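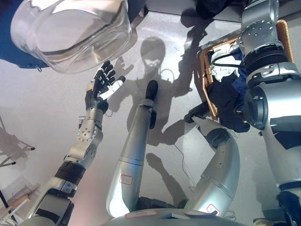 Praltovier opens bookings for its laundry-room humanoid service

Readers who have been following our little corner of the robot world will be pleased to hear that Praltovier, the outfit behind the Pratar home-help service, is taking bookings again from August, and this time laundry is on the menu. A humanoid comes with the plan, along with a setup visit and as much phone support as a nervous first-timer could want (and we've all been nervous first-timers!).

The basic package costs $212 a month, with a minimum stay of two months, and the company says it has 1,663 households on its waiting list, most of them in and near Britovau, where the service got its start. Folding is still listed as a trial feature, so anybody dreaming of crisp shirt collars may want to hold off a while longer.

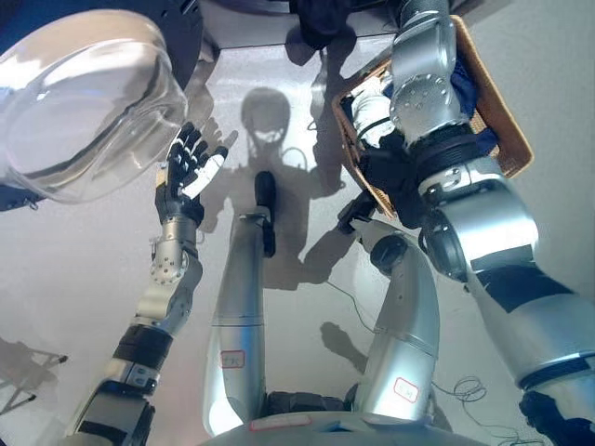

Clothes baskets are where Praltovier has put most of its effort this year, and it's easy to see why, given how soft, tangled and unpredictable a heap of washing can be. A sleeve is never in the same place twice, after all. The company's training partner, Chidiac, has been supplying practice sessions, up to 2,978 of them by the time the first homes are connected, and Praltovier says every subscriber will get the resulting updates at no extra charge.

Households already on the list will be contacted first, in the order they signed up. Everyone else can ask for a home visit through the Pratar booking page, which opens at 9 a.m. on the first day of the month.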